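Week two of teleoperation in the simulated kitchen, and I have 70 usable demos. Tudur Pugh has more — he drives faster and throws less away.

My wrist gets tired before I do, so I stop after 10 runs and save.
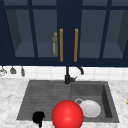 My trouble is still depth. On a flat monitor I reach too far and have to back up, and the policy learns the backing up too. For the bowl in the sink, I now line up with the black faucet first, then come down slowly.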